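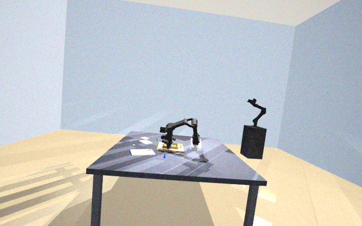 Abb. 1: Zelle B in der Simulation, Tischarm am weißen Block, zweiter Arm auf dem Sockel rechts.

Laborbuch Zelle B, Februar, Eintrag 12
Thema: Beschaffung Tischarbeitsplatz, Abgleich Simulation gegen Stückliste

Stand der Simulation für die Bestellung eingefroren. Alles, was ab jetzt am Layout geändert wird, geht in einen neuen Zweig und nicht mehr in die Anforderung an den Einkauf. Mitiku hat den Stand unter "Gindale" abgelegt, Schreibrechte haben nur er und ich.

Vorweg der Punkt, an dem wir letztes Mal hängen geblieben sind: ein Arm oder zwei. Das Modell enthält beide, einen auf dem Tisch und einen auf dem schwarzen Sockel neben dem Tisch. Angefragt wird vorerst nur der Tischarm mit Greifer. Der Sockelarm bleibt im Modell, damit die Stellfläche freigehalten wird und niemand dort einen Schrank plant. In der Kostenaufstellung steht er als Option ohne Betrag.

Tisch
Der dunkelgraue Tisch ist im Modell ein Platzhalter. Die marmorierte Platte kommt aus der Texturbibliothek und hat mit der Bestellung nichts zu tun. Zu klären ist die Steifigkeit. Der Arm sitzt weit hinten und etwa mittig, bei schnellen Bewegungen nach vorn geht das Moment voll in die Platte. Angebot Jakab: Gestell mit Schwerlastfüßen, Platte vorgebohrt, Lieferzeit 13 Wochen. Angebot Skemimstead: 1.627 Euro netto ohne Bohrbild, Lieferzeit 12 Wochen. Das Bohren könnte die eigene Werkstatt übernehmen, dort aber nachfragen, ob die große Ständerbohrmaschine wieder läuft.

Tendenz Skemimstead. Emanuel will vorher das Datenblatt der Platte sehen, die Angabe zur Ebenheit fehlt im Angebot.

Arm und Greifer
Reichweite im Modell geprüft. Der weiße Block rechts neben dem Arbeitsbereich wird von oben angefahren, der Unterarm steht dabei steil nach unten. Das Gelenk hat in dieser Stellung noch Reserve. Kritischer ist die linke Seite: Die beiden Papierbögen markieren die geplanten Ablageflächen, und der größere, vordere liegt für die kurze Variante des Arms ungünstig. Mit der kurzen Variante wäre die äußere Ecke nur mit fast gestrecktem Arm zu erreichen. Also lange Variante anfragen oder die Ablage zur Mitte rücken. Verschieben kostet nichts, die lange Variante schon. Mitiku rechnet beide Fälle durch.

Greifer: Parallelgreifer mit wechselbaren Backen. Die kleinen farbigen Stifte am Brett sind der Grund, warum der Standardbacken nicht reicht. Zwei Backensätze einplanen, einer für Blöcke, einer für Stifte. Backen drucken wir zunächst selbst, gefräste erst nach dem Probebetrieb bestellen.

Werkstückträger
Holzbrett, hell mit dunklerer Umrandung, grünes Feld in der Mitte. Bleibt so. Material ist im Lager vorhanden, keine Bestellung nötig. Befestigung auf der Platte noch offen -- Passstifte oder Klemmleisten. Falls Passstifte, müssen die Bohrungen mit ins Bohrbild, und zwar bevor die Platte in die Werkstatt geht.

Beleuchtung
Die hellen Streifen auf der Tischplatte und die schrägen Schattenstreifen links auf dem Boden stammen aus der Lichteinstellung der Simulation. Für die Kamera ist das absichtlich ungünstig gewählt. Im Raum haben wir nachmittags vergleichbare Verhältnisse. Bisher war kein Sichtschutz im Budget, jetzt aufgenommen: Verdunkelungsrollo plus Flächenleuchte über dem Tisch. Siria liefert beides, Preis liegt noch nicht vor.

Sicherheit
Wird gern vergessen und kommt dann als Nachtrag: Not-Halt am Tisch, Zustimmtaster, Bodenmarkierung. Wenn der Sockelarm später doch kommt, überschneiden sich die Arbeitsräume vermutlich nicht, der Abstand ist groß genug. Das ist aber nur nach Augenmaß beurteilt. Vor einer Bestellung des zweiten Arms im Modell nachrechnen, Hüllkörper beider Arme übereinanderlegen. Sockel muss im Boden verankert werden, Genehmigung der Hausverwaltung dauert erfahrungsgemäß länger als die Lieferung.

Budget
Die Kostenaufstellung hat jetzt 23 Positionen. Die meisten sind Kleinteile (Kabel, Klemmen, Profilverbinder) und können als Sammelposition laufen. Einzeln ausgewiesen werden Arm, Greifer, Tisch, Steuerrechner, Kamera und Beleuchtung. Transport und Einbringung fehlten in der alten Fassung komplett. Der Aufzug ist für das Gestell in montiertem Zustand zu schmal, also zerlegt anliefern lassen.

Offen
Ebenheit der Platte bei Skemimstead erfragen (Emanuel Pană)
Vergleich kurze/lange Variante, linke Ablage (Mitiku Alemneh)
Preis Siria für Rollo und Leuchte (ich)
Entscheidung Passstifte oder Klemmleisten, danach Bohrbild freigeben
Anschlusswert der Steuerung an die Haustechnik melden

Nachtrag, 16:40: Skemimstead hat zurückgerufen. Ebenheit wird auf Anfrage vermessen, Protokoll gegen Aufpreis. Aufpreis schriftlich angefordert.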